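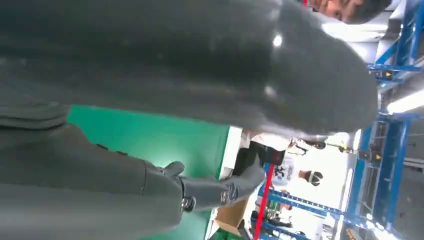 Wrist view from our hand, with the blue shelving on the right and people farther back.

## Writing house rules for a robot hand in a room people walk through

**bench_and_kettle**
posted March 19, 2018

Hello everyone, and thanks in advance to whoever has the patience to get through this, because I know I go on a bit!

I've been asked to write the house rules for our robot work at Grarkwood. It's a shared building, and our group has Room 519, a long room with shelving, work tables and a good deal of coming and going. We do handling work with a jointed hand on an arm (gray fingers, rounded tips, rather gentle looking), and I think the gentle look is half my problem. Visitors see something that resembles a glove and walk right up to it. With the old pick-and-place machine we had a cage and a door switch, and the rule more or less wrote itself: door open, machine stopped, go have your coffee.

Now the hand works over an open table, and people are in view while it does. I put a picture at the top so you can see the kind of space I mean. You can see for yourselves that the background is a place where people stand and turn their backs, and I would like rules that suit that room as it is.

What I have so far fits on one page. One person is named as operator for each session. The operator has the stop button within reach and doesn't do anything else at the same time. Nobody goes inside a taped line while the arm is powered. I set the line at 1000 mm past the farthest point the fingertips can get to, which I'll admit I chose mostly because it was easy to measure and it sounded respectable.

My colleagues are kind people and they have been kind about my page, but they have two complaints. The first is that the hand was sold to us by Skellier as suitable for use near people, so they wonder why there should be a line at all. The second is that the line lands in the middle of the natural path through the room, and everyone knows how long a taped line lasts when it's between a person and their lunch.

So my questions, if I may have more than one. Does a hand described as safe near people mean we can drop the line? Is there a standard I should be reading, and can an ordinary reader get through it? And what do you all write down about visitors? I'd be grateful even for half an answer.

---

**Witach_evenings**

Welcome! You don't go on any more than the rest of us do, so please feel at home.

I'll take the Skellier point first, since it's the one I'd worry about. A hand can't be safe near people all on its own, and neither can an arm. What gets judged is the whole application: the arm, the hand, whatever the hand is holding, the table underneath, the speed, and where people's heads and fingers are likely to be. Soft fingertips are lovely until they close on a box cutter. And there's usually a metal bit at a joint somewhere (I believe I can see a small fitting low on the finger in your picture), so a soft pad at the tip tells you very little about what a knuckle would feel like if you caught your hand beside it.

For reading, the ones you want are ISO 10218, parts 1 and 2, and then ISO/TS 15066, the technical specification for collaborative operation. Part 1 is mostly for the people who build the robot. Part 2 is about putting it into a real place with real people, so you may as well start there. In the United States you'll also run into ANSI/RIA R15.06, which adopts the same material. They aren't bedtime books, I'm afraid, but you can get through them if you let yourself skip and come back. I did mine over two weeks in December with a pencil and a great many cookies. Buy or borrow proper copies, please, and don't work from somebody's slides. I once carried around a number from a slide for a whole year and it had lost its units along the way.

The part that will help you most is the idea that there are several different ways to let people and a robot share a space, and you have to say which one you're using. You might stop the robot whenever a person comes in. You might watch the distance and slow it as they get closer. You might limit the force and pressure so that a bump is tolerable. There's hand guiding too. Each one asks for different equipment and different proof. What I see in most house rules (including my own first try, heaven help me) is a bit of all of them stirred together, so that in the end you can't tell what is supposed to protect the person standing there. A taped line with an operator watching is a procedure. It's a good thing to have, but it sits on top of the risk assessment and can't stand in for it.

As for the line itself, please don't keep 1000 just because it's round! The separation you need depends on how fast the arm moves, how long it takes to stop once it's told to, and how quickly a person walks or reaches toward it. Measure your stopping time with the heaviest thing you ever ask the hand to lift. You might find the line can come in, or you might find it has to go out, and in either case you'll be able to explain it to the lunch crowd.

If it has to stay in the walking path, move the table. I know, I know, everything is plugged in. But a barrier people want to cross will be crossed, and it's kinder to fix the layout than to scold your friends every noon.

---

**tapedfloor**

Just stay out of the way while it's on. We run ours at 100 mm/s when anyone is close and never had trouble.

---

**Witach_evenings**

A small friendly addition to the reply above, because slow speed really does help and I don't want to wave it off. It gives everyone more time. But a slow arm can still trap a hand against a table or a shelf upright, and pinching is the thing I'd look for first with fingers in a room like that one. Also check how the slow setting is chosen. If it's something the operator remembers to click, write it in the start-up list. If you're counting on it to protect anyone, it has to be a proper safety-rated limit in the controller.

---

**threadbare_manual**

I look after the written procedures at Thibodeaux, where we have nine people using a similar setup, so I can at least tell you what our page says. It's been rewritten often and I'm sure it will be again.

For visitors, we ask that they be told three things at the door before anything is switched on: where the line is, who the operator is, and what to shout. The word is "stop," and anyone may shout it, including a visitor on their first day. The operator stops first and asks about it afterward, and no one gets teased for a false alarm. I'd put that last bit in writing. It sounds soft, but people hesitate when they're afraid of looking silly.

We wrote a separate paragraph about backs. If a person beyond the line is facing away, the operator speaks up before the first motion and waits to hear something in return. Your picture has someone seen from behind, quite a way off, and I don't say they're in any danger where they are, only that people drift backward while they're talking, and they don't look down for tape.

Loose fabric gets its own line too. Anything like a sleeve, a scarf or a cloth cover near a joint is checked by moving the joint slowly through its travel first. Cables the same. Boxes are kept off the work surface unless they're part of the task, and the edge next to the shelving is kept clear enough that an arm and a person could never be squeezed into the same gap.

Then there are cameras. If you have one at the wrist, as you clearly do, it will see faces. We put a notice on the door saying that recording may be going on, we tell visitors in words as well, and anyone can ask to be left out. Your own organization may have its own policy, and there may be laws where you are, so ask before you copy ours.

The last thing is a change rule. Any new fingertip, new object, new speed or new table position sends us back to the assessment for a fresh look, even if it takes only around ten minutes. We keep a notebook by the controller and the entry gets signed before power goes on.

I'm happy to type up our start-up list if you'd like it. It's dull reading, and the second page has a coffee ring on it, but you're welcome to it.

---

**bench_and_kettle**

Oh, this is so much more than half an answer, thank you both! And thank you tapedfloor as well. I've ordered part 2 and the technical specification, I've crossed out my 1000 until we've measured the stopping time, and "what to shout" is going in this afternoon. Threadbare_manual, yes please to the start-up list, coffee ring and all. I still have to talk everybody into moving the table.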